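Merlow bin set: README

Read this first, then the item list. Notes are rough, will tidy in September if there's time. Questions about the items to Shaimaa Slaoui, questions about folders and naming to Parviz Vahidi.

What it is

Pictures of ordinary household bits lying in an open grey bin. Cups, cleaning stuff, pretend food. Meant for anyone who needs a view of mixed clutter from above and doesn't want another tidy shelf. 141 pictures in this release, 38 of them checked by hand against the item list. The rest not checked yet. Treat names on those as provisional.

The bin

Grey, open top, on a light wooden table. Clamped down with blue bar clamps, please leave them on if you're using the same table. White divider panel runs across, things go on the near side of it. The divider has smudges. Don't edit them out, Ingvar tried on an early batch and it left soft patches that looked far worse.

Walls slope, so the floor is smaller than you'd think from the top edge. Bear that in mind if you measure anything.
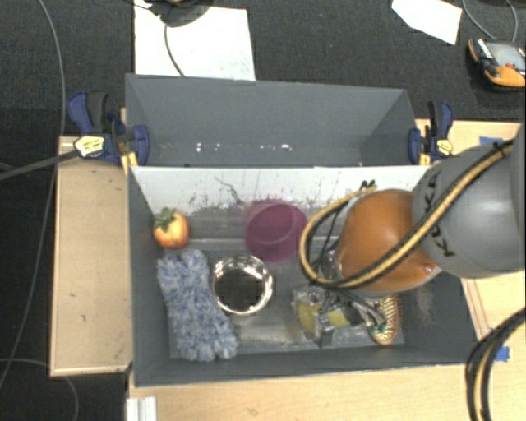 Near compartment with the strawberry, duster and both cups. Far compartment has small white specks along the floor.

Item list

Names below are the ones to use in the labels. Lower case, no plurals, one word where possible.

strawberry - orange-red, green leafy top. Not "fruit", not "berry". We had all three in the first go and it took Jamshid an afternoon to merge them.

duster - fuzzy, blue-grey, long rectangle. Microfibre sort. Some people wrote "cloth". Changed to duster everywhere, tell us if you find one we missed. In some pictures it reads more blue and white, same label regardless.

metalcup - round, shiny rim, dark inside. From above you mostly get a bright ring and a dark circle, so don't expect much of the side.

pinkcup - see-through, magenta-pink. Label the rim as part of the cup. Edges often a bit soft, do your best and mark it "unsure" if you can't find where it stops.

corn - gold, ribbed, bumpy. The one that gets mislabelled most. If only a bit of it shows it can pass for a spring or a coil of something. Check a neighbouring picture before you commit.

yellow - yellow item, often partly hidden. Kept as plain "yellow" untill somebody agrees on a better name. Skarphéðinn wants a proper one before the next release.

Labelling rules

Label what shows. Don't guess the hidden half.
Touching items get separate outlines, even when it's fiddly.
Bin walls, divider, clamps and table are all background.
Specks and smudges are background too. Don't label them as crumbs, someone did.
If an item is under 30 pixels across, skip it.

Where things sit

Strawberry tends to be up in the left corner by the divider, duster below it. Metal cup to the right of the duster, pink cup above that, close to the white panel. Yellow and corn over on the right. This makes the set lopsided and we know it. If you train anything on position alone you'll get flattering numbers and then a nasty surprise with a different bin. Mirror the pictures or mix with the Kestmont set, which has its own faults but not this one. 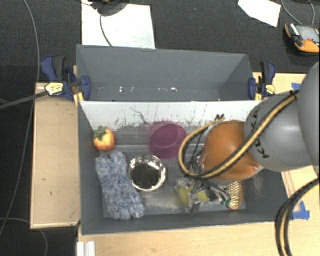
The Kestmont labels are nearly the same as ours, except they say "beaker" for both cups and split the corn into cob and husk. There's a mapping file in the notes folder, written by Parviz, 8 lines, read it before you merge. Don't merge the other way round (ours into theirs), you lose the metal/pink difference and there's no getting it back.

Folders

pictures - the lot, one flat folder
labels - one text file per picture, same name
checked - list of the 38
notes - mapping file, old label names, Jamshid's merge log

Known problems

Shiny rim on the metal cup throws off auto-outlines. Redo by hand.
Duster edges are shaggy. Outline the main body, ignore stray fluff.
Two spellings of "pinkcup" in the older label files, will be fixed.
No pictures with the bin tipped or moved. Not planned.

Changes

Latest: cloth renamed to duster, mapping file added, checked list started.
Before that: first release, shared with Abbasi and Uvwood only. If you have that copy bin it, the names are a mess.

Use

Free for teaching and research. Say it's the Merlow bin set and give the release. If you relabel any of it send the files back to Shaimaa and she'll fold them in, might be slow.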